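Eleven jars and a sore arm

So I've finally caught the apple butter bug, and I blame the market at Madby entirely. I went for bread in December and came home with a rucksack of fruit that nearly took my shoulder off. Worth it!

If you've never made the stuff, it's apples cooked down for hours until they go dark and spoonable. I add 300 g of sugar to a big pan and a good glug of cider - Lakatos dry, if I can get it.

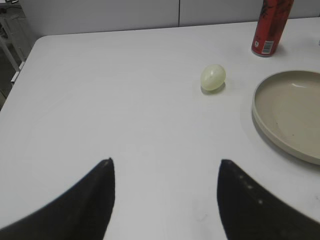

White table, plenty of room.

I was stirring until 11 at night and the whole flat smelled glorious. Do use a mix of apples. Sweet red ones give you a lovely mellow base, then a few sharp cookers wake it all up. 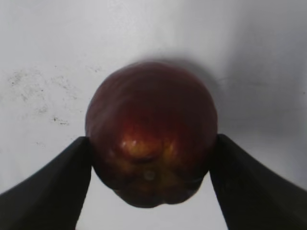 What to eat it with

Toast, obviously. Porridge too, and it's brilliant with a strong cheese. Next I want to try it in the Borkia honey cake, swapping out five spoonfuls of the jam.

Recent posts
Beltetti beans, two ways
My sourdough sulked all winter
A wet walk round Madby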